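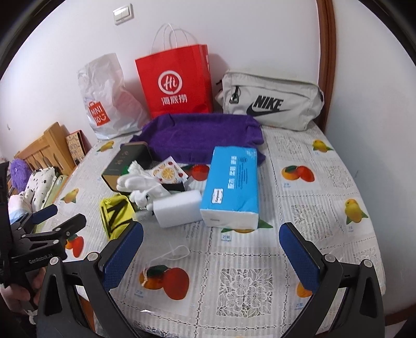 Visit report: Sandside open day, 28th September

Sandside opens its workshop and vehicle store to the public once a year. The rest of the time it is a working premises for the restoration of light commercial vehicles and small saloons, and access is by arrangement with the office. I went mainly for the two-stroke section and the engine room, and these notes are weighted accordingly. The upholstery shop was open as well but I gave it ten minutes.

Getting there

The site is on the Tirncombe road, on the left after the second bridge if approaching from Grutcombe. The turning is narrow and the sign faces traffic coming the other way. Parking was in the lower field, on grass, with a marked strip of hardstanding along the hedge kept for visiting vehicles older than 40 years. The gates opened at ten. There is a bus from Grutcombe but the Saturday timetable leaves a long gap after lunch, and anyone depending on it should check the return first.

Entry was by wristband. The ground plan handed out at the gate was last year's, with the machine shop and the paint store the wrong way round. They have since been swapped.

Main store

The store is a single-span steel building with a concrete floor, sealed in grey. Vehicles stand in four lines, nose inwards, with drip trays under all of them. Humidity is controlled by two desiccant units at the north end. The gauge by the door read 44 per cent relative humidity when I went in and the same when I came out, in spite of the doors having been open for most of the morning.

Tyres are kept at slightly above road pressure and the cars are moved a quarter turn of the wheel at intervals, recorded on a card tied to the steering wheel. Several cards showed no entry for August. Batteries are removed and kept on a shelf in the passage on individual maintenance chargers. Fuel is drained from everything that is not due to run within the season, and the tanks of the older vans are then fogged with oil. On cars with cork float valves the carburettor is left wet, as the cork shrinks if it dries out. I had not seen that done consistently elsewhere.

The best thing in the store, for my purposes, was the Radulović light van. It is a forward-control design with the engine between the seats under a pressed steel cover. The engine is an air-cooled flat twin of 400 cc, overhead valve, with the camshaft below the crankshaft and short pushrods in external tubes. Cooling is by an axial fan on the nose of the crankshaft, not belt driven, so that a broken belt will not stop it, although the penalty is that the fan turns at engine speed and is loud at anything above a fast idle. Drive goes to the rear wheels through a three-speed gearbox with no synchromesh on first. The front suspension is by a transverse leaf spring mounted above the axle line, with the upper arms acting as the levers of the dampers.

The body is of interest too. The floor is a flat pressing with two deep longitudinal swages, and the sides are bolted to it through rubber strip, not welded. This makes the panels easy to replace. It also lets water in. The store's van has had the strip renewed with a closed-cell section, and the join is neat except at the rear nearside corner, where the new strip is too thick and the door gap tapers by a visible amount. The label beside it gives the colour as original. The paint inside the engine cover is a greener shade than the outside, so I would want to see the evidence.

Beside it was a bare chassis from the saloon version, sectioned on one side to show the gearbox. The cut faces are painted red, which is conventional, but somebody has also painted the thrust washers red, and these are whole parts. It gives a misleading idea of where the cut goes.

Engine room

Demonstrations were on the hour, three engines each time. The room holds eight running units on stands, each with its own fuel can, exhaust trunking and emergency stop. Ear defenders were provided in a bin by the entrance.

The first to be run was a side-valve four on a magneto. It started on the second pull of the handle and settled to an even tickover after about 100 seconds, the mixture being brought back by hand. The oil pressure was shown on a large dial fixed to the stand, fed from the main gallery, and could be seen dropping steadily as the oil warmed. This is a useful thing to be able to watch and the dial was placed well for it.

The second was a Radulović twin, a spare unit of the same type as the van's. It had been built up with one new cylinder and one original, rebored. The cylinder head temperatures were on display by means of thermocouples under the plugs, and the original barrel ran hotter throughout. The explanation given was that the fins on the old barrel had been shot-blasted and then painted too thickly. That may be part of it. The cowling on that side also stood off from the barrel at the bottom by perhaps the thickness of a pencil, and air will take the easy way out. I mentioned this and it was written down.

The third was a two-stroke twin with thermosyphon cooling. The smoke extraction could not keep up with it and the doors had to be opened. It ran well enough but was on a richer oil mixture than it needed, having been left at the running-in ratio. It was shut down early.

Machine shop

Open to visitors behind a chain. The plant is mostly of the same age as the vehicles: a vertical boring machine, a crankshaft grinder, two centre lathes, a line-boring bar for main bearings and a small valve seat cutter. White metal bearings are cast on site in a side room. The melting pot was not in use, but a set of shells was laid out showing each stage: the bare steel, the tinned surface, the poured metal with the riser still attached, and the finished bore with oil grooves cut. The tinning on the second one had a dull patch near the edge and had presumably been kept as a display piece for that reason.

Bearing clearances are recorded by bore gauge and micrometer and checked with plastic strip on assembly. The job sheets on the wall gave both figures, and they agreed closely on all but one line. Crankshafts are crack-tested by magnetic particle before grinding. The shop does not re-nitride its own shafts and sends them away.

One item new since my last visit is a rig for testing mechanical fuel pumps, made from a lathe motor and a stepped cam. It measures both suction and delivery pressure over a range of speeds. The diaphragm material is chosen to stand modern fuel, and a tray of failed diaphragms was on show with the fuel type noted against each. The older treated-fabric type had stiffened and cracked along the clamping ring in every case.

Upholstery shop

A set of seats for a small cabriolet was in progress, with coil springs hand-tied on webbing. Hide samples were available to handle. I did not stay for the stitching demonstration.

Visiting vehicles

The strip by the hedge filled by late morning. Most were post-war saloons in good running order. There was one pre-war tourer with a backbone tube chassis and swing axles at the rear, on which the owner had fitted a limiting strap each side to prevent the wheels tucking under. The straps are webbing, looped over the damper brackets. They are neat, and reversible, but they looked close to the brake hose on full droop and I would re-route the hose before a long run.

Parts sale

Held in the open-sided shed. Prices were marked on most boxes. There was a good supply of ignition parts, gasket sets and headlamp rims, and very little in the way of gearbox internals. I bought a distributor cap, a set of carburettor jets in unmarked paper packets, and a workshop manual with the wiring section missing. The jets have now been measured with pin gauges. Two are as sold and the third has been drilled out at some point.

Practical notes

Tea and rolls were served from the office end of the store. Payment was cash only at the parts sale and card only at the gate. The main store is level throughout and suitable for wheelchairs, while the engine room has a step of one brick's height and a portable ramp kept behind the door — ask for it, as it was not put out. The machine shop gangway is narrow. Photography is allowed except in the paint store. Dogs are not admitted to any of the buildings.

The engine room running order is chalked up outside the door at opening time. The Radulović unit was only run in the morning sessions, and the ground plan says nothing about that.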